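### 4.2 Does sorting by material help?

The claim we set out to check is an old one in the tidying literature: that small leftover pieces (foam offcuts, sponge ends, packing scraps) are put away faster and more reliably when the bins are assigned by material than when they are assigned by size. Després and McKinnon report a large benefit in their Quinlan study, and the result has been repeated in manuals ever since. We doubt it is as large as they say, and we doubt that it has much to do with material.

Our reasons are plain. In the Quinlan study the material bins were also the nearer bins. The people doing the sorting had been told which arrangement was expected to win. And an item was scored as correct if it ended up in any bin of the right group, which makes the material scheme easier to satisfy from the start. A benefit found under those conditions could come from any of the three.

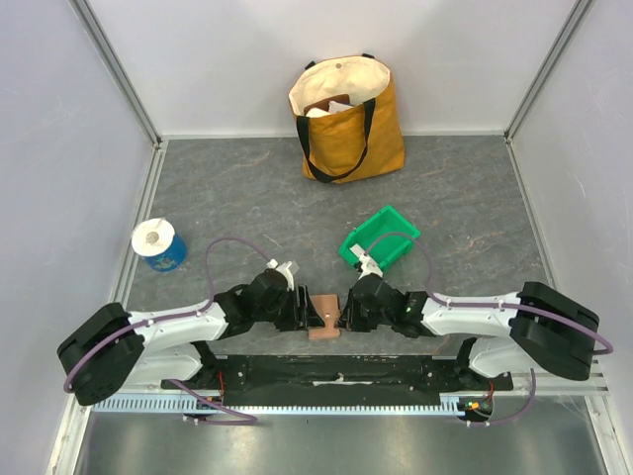

**Figure 3.** Handling of a small, tan, roughly rectangular piece with a notched shape, of the sponge or foam kind. A green bin stands behind the right gripper.

Pieces with a notch gave the most trouble under both schemes. A plain block can be called small or large with little argument, but a notch invites the question of whether one measures the whole outline or only the solid part. Under the size rule, our two raters (Ogura and Aliyu) disagreed on 67 of the 1000 placements in the Sirkdale set, and most of those disagreements involved notched pieces. Under the material rule they disagreed less often, though they were hardly in perfect accord: "sponge" and "foam" were used for the same piece more than once, sometimes by the same rater.

One could read this as support for sorting by material. We are not convinced. When Gagnon rewrote the size rule so that it referred to the longest side only, most of the disagreements went away. The weakness seems to have been in the wording of the rule. The earlier authors never tested a second wording, and their published instructions leave out what a sorter should do with an irregular piece.

The Oren set, with 1576 placements, gives a similar picture. We dropped the placements in which the bin had been moved partway through a session, leaving 1396. With these removed, the gap between the two schemes fell within the spread we saw between one sorter and the next. We would not call that proof that the schemes are equal. It does suggest that a household or workshop told to relabel all its bins on the strength of the Quinlan result has been told too much.

A fairer test would hold bin distance fixed and use the longest-side rule throughout. The Omden set meets the first condition but not the second, so we leave it out of the comparison.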